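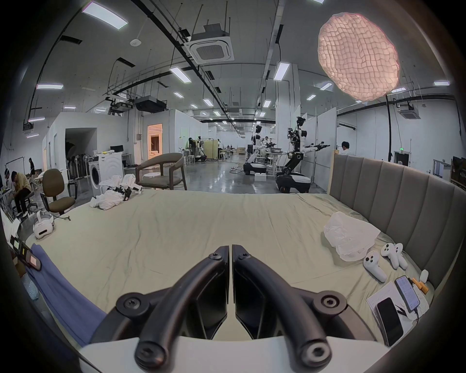 *The Brisstead headboard in gray, with pale bedding on the mattress.*

## Brisstead upholstered headboard

We love this headboard! The tall vertical channels are padded and run side by side along its length, and they give a plain bed a lot of presence without any pattern or trim. Gray is the color we keep coming back to because it sits so easily with pale bedding (beige, soft green, off-white) and with something bolder, like a blue throw over the edge.

It's also lovely to lean on. The padding has some give but holds its shape, so you can sit up and read for a whole evening, and the channels keep a pillow from sliding sideways every time you turn a page.

**Good to know**

- Cover: woven polyester, gray
- Fixing: bolts to the bed base, hardware in the box
- Assembly: 2 people, 15 minutes
- Returns: 60 days, unused

**Care**

Run a soft brush attachment down each channel now and then, top to bottom. For spills, blot with a damp white cloth and let the fabric dry before you push the pillows back. No bleach, please, and no steam.

**Fitting tip from Touran Abbasi in our workshop**

Leave all the bolts finger-tight until the headboard is standing straight, then go around once more with the hex key. Check them again after 90 days, when everything has settled in.

Fabric swatches are free, and we mail them out every Monday. Try one against your own sheets in daylight and again under the bedside lamp!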